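Recording Garment-Folding Demonstrations with a Pair of Hand-Held Grippers

Last revised 5th July

Scope

This page covers the recording of two-handed garment demonstrations on a bed, using the Haltis hand-held grippers. It assumes that both grippers have been charged, paired and calibrated as set out in the Haltis setup page, and that you have a session open in Urko. Remote control of the arms is covered separately. If you only need single-handed picks, stop reading and use the tabletop guide.

What you need

Two grippers, marked L and R on the base of the handle. A spare battery for each. A bed or other wide soft surface that you can reach across without leaning on it. A set of garments, preferably with drawstrings, linings or contrasting trim on at least a few of them. Plain dark jersey on its own gives poor results in training, and the reviewers will ask for more variety.

Preparing the surface

Fit the sheet and pull it level, but do not iron it or tape it down. Wrinkles in the sheet are acceptable. A printed sheet is better than a plain one, as the tracker uses the print to hold its position when the jaws are close to the cloth. On a plain white sheet we lost tracking in 20 of 158 recordings. After changing to a printed one, the same operator in the same room had no losses over the next 62.

Leave cushions and bolsters where they are. The policy has to cope with furnished rooms, and a garment resting partly on something raised is a useful starting state.

Draw the curtain if direct sun falls on the bed. Light coming through the cloth is fine. Check the preview in Urko for clipped highlights and, if there are any, lower the exposure one step. Do not use automatic exposure, which shifts whenever a dark garment passes close to the lens.

Setting the starting state

1. Put two or three garments on the bed. Drop them from waist height and do not arrange them afterwards.

2. Choose the one to be folded first. It should be within reach of both grippers without a change of stance.

3. Stand so that your own shadow falls away from the working garment where the room allows it. Soft shadow on the sheet can be ignored.

4. Hold both grippers over the bed with the jaws closed, and start the recording with the trigger on R. Wait for the tone.

Taking the first corner

Start with L. Bring the tip in low and from the side, open the jaws only as far as the cloth requires, and close on the corner itself. A grip taken too far in leaves a flap which the second fold then traps. R stays over the garment during this step with its jaws closed or nearly closed, clear of the fabric, so that its camera has a view of the L grip. 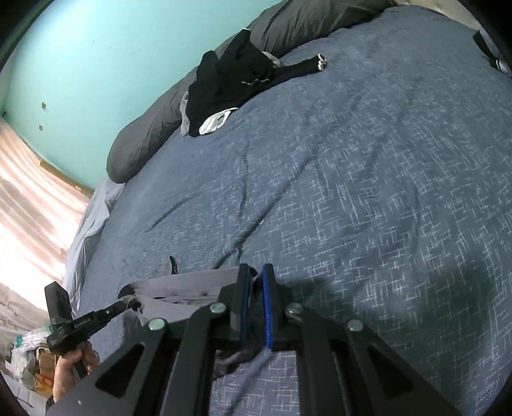
Left-hand gripper holding the corner of a grey garment, seen from the other gripper. A second, black garment lies partly over the bolster.

Pause for a slow count of one once the corner is held. The pause gives the segmentation step a clean boundary between the reach and the lift. Operators who skip it produce recordings that have to be cut by hand.

Folding

Lift the held corner just enough to free it from the sheet. Take the opposite corner with R in the same way, then move both grippers together at an even speed. If the garment drags, lower it and regrip. Regrips are wanted in the data, provided that they are done with the grippers. Never straighten the cloth with a finger, even when the hand is out of view of both cameras. The cloth will move with no recorded cause and the recording must be discarded.

Lay the fold down, open both jaws fully, and withdraw upwards. Withdrawing sideways tends to pull the top layer back with the pads. Sleeves and legs are folded in before the body. Drawstrings are left as they fall unless one is caught under a jaw pad.

When the garment is finished, move it to the side of the bed with both grippers and close the jaws. Press the trigger on R to end the recording. One garment is one recording, even if others remain on the bed.

Checking a recording

Play back both views in Urko at double speed. Reject the recording if any of the following applies.

The tracking trace shows a jump.
A bare hand touches the garment.
The held corner slips and the operator carries on without regripping.
The jaw opening reads as constant from start to finish, which means that the encoder cable has come loose.

Elvia Salinas keeps the reject log and should be told of any encoder fault the same day. A recording that is slow or untidy but complete should be kept. The present Dengate set holds 84 of these from June, and they train as well as the neat ones.

Uploading

Upload from Urko with the Tetteh profile selected. The profile sets the clock offset between the two grippers; with the default profile, L runs behind R and the bimanual steps will not line up. Enter the garment type and the surface type. Leave the operator field as your initials.

Known faults

Jaws do not meet: check the four pivot screws on the linkage and tighten them evenly. If there is still a gap at full trigger, the pads have worn and need replacing as a pair.

L not detected after a battery change: restart L first, then R, then reopen the session.

Preview freezes on one side: unplug and reseat the camera lead. Crescencio Camacho has replacement leads.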